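March

Woke at 5 with the radiator knocking again and gave up on sleep by half past. Made coffee, ate the end of the bread, and sat down with the seed list before it was light. I have put off the garden plan for too long and the windowsill trays should already be full.

The plot at Erlow is the same size as last year but I am giving up the strip along the fence. It gets no sun before noon and the leeks there came out no thicker than a pencil. I will put the compost bin on it and stop pretending. That leaves four beds. Potatoes in the one nearest the gate, beans and peas in the next, onions and carrots together in the third, and squash wherever it wants to go in the fourth. I wanted to try celery again but I wrote "no celery, ever" in capital letters on last year's list, so I will take my own word for it.

Went out to Ludeck for potting mix when the store opened. The good kind comes in bags of 50 quarts and I can carry one but not two, so it was two trips across the parking lot. They had moved the seed racks to the back by the paint. I bought two packets of lettuce I didn't need and a new watering can with a finer rose. The old one has leaked at the seam all winter and I am tired of the puddle in the hall.

Lunch was soup from the freezer, unlabeled. It was lentil. I should label things.

Sowed tomatoes, peppers and the early cabbage in the afternoon. The tomatoes are all Skollirow this year. They did best of the 7 kinds I grew last summer, and they kept on the counter without splitting. The peppers are from saved seed and I don't have much faith in them. They looked thin and pale when I shook them out of the envelope. I sowed them three to a cell to be safe. Trays are on the radiator shelf in the bedroom with plastic wrap over the top, which means I will have to sleep with the curtain half open for the next few weeks.

Read the water meter while I was down in the basement: 511. Wrote it on the card by the door. The card is nearly full, and the pencil that hangs there has been sharpened down to nothing — bring another one down.

Cold wind from the north all day and no rain. The forecast says frost again tonight. I went back out before supper to put the fleece over the rhubarb, which is up already and has no business being up. The crowns are fat and red. If they get through the next two weeks there will be pie in April. Two of the bricks I use to hold the fleece down have cracked, so I used the old paving slab on that corner.

Finished the Ikonen book over supper. It's the one about the ferry town, and the last third drags. There is a whole chapter on the pricing of rope. Still, I liked the parts about winter and the way the houses there are painted, and I will probably read the next one when the library has it. It goes back tomorrow along with the bread book, which I only used for one recipe.

Money: the seeds, mix and can came to more than I meant to spend, but I still have most of the 2,000 I set aside for the roof and the garden together. The roof can wait until May if the flashing holds. I looked at it from the ladder and it seems all right. The gutter on that side needs clearing and I will do that on the next dry morning.

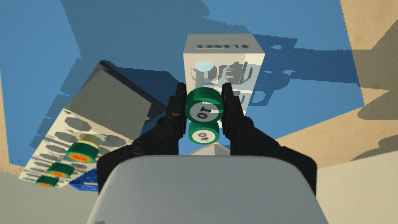 Green tokens, both with a 10 on them.

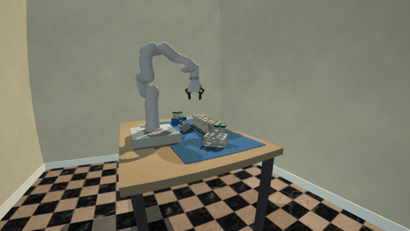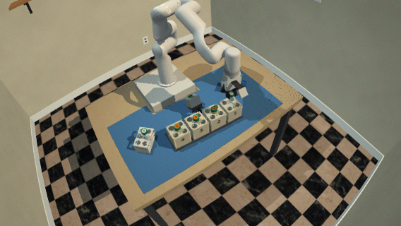

For tomorrow

Library before noon. Both books, and ask about the Ikonen.
Pencil for the basement.
Check the plastic wrap on the trays for drips and turn the peppers around.
Take the fleece off the rhubarb once the sun is on it.
Label the rest of the soup.
Call about the radiator. It has started up again as I write this, and I'd like one full night without it.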